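Monday, October
Garment handling notebook, Domitz bench

Home collection, bedroom set, hand-held gripper. Task family is knit garments on a made-up bed: grasp, lift, straighten, fold once, release. Target for the set is 19 accepted episodes per garment. Reached 9 on the pink knit before stopping to review.

Wrist video and jaw width log to the same file through Codico. Sync check at start and end of each run, clap method as usual. Offset stayed within 2 frames all morning. Yagi build is the one from last week, unchanged. Did not recalibrate between garments.

Grasp point is the main issue. Protocol says "nearest free edge," but operators read that differently. On ribbed knit I have been taking a bunch of the ribbing and closing fully before any lift. Single-layer pinches at the edge slip more often on this yarn and I am rejecting those at review unless the regrasp is clean. Regrasps stay in, tagged.
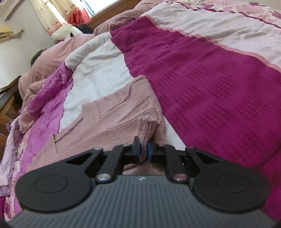
Pink knit, jaws closed on a gathered piece of ribbing. Bedding left as is.

Segmentation on the Remen model is poor in this room. Pink garment over pink, white and magenta bedding gives mask leakage into the covers, worst along the folds. Left it alone. The held-out homes will have similar colors and I would sooner have hard backgrounds in training than clean them up afterward. Window light is strong as well. Exposure locked before run 4; earlier runs are on auto and should be flagged in the index, not deleted.

Jaw width at full close on bunched knit reads higher than on the flat cotton items. Any success filter that uses a fixed width threshold will throw out good grasps. Need a per-garment threshold, or drop width from the filter and go by the lift segment only. Trying the second option first.

To do:
- finish the pink knit, then the cardigan
- reword the grasp point line in the protocol, add "bunched" and "single layer" as tags
- rerun masks on the locked-exposure runs and compare leakage
- spare finger pads into the kit bag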